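Everyone keeps telling me to put fruit on a plate on the table and I'll magically snack better. Sure. Trying it for August.

The Trikbridge newsletter says color matters, so out came the teal plate. I have doubts. My old bowl held 2 weeks of good intentions and most of them went soft.

Also, a plate for fruit? Things roll off plates. I looked at a proper Tsakiris fruit stand and it was 60 bucks — for a thing that holds pears.
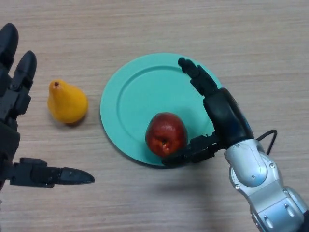
Apple gets the plate, pear stays on the wood. If I still end up in the chip cupboard by 4 pm, the newsletter is getting a reply.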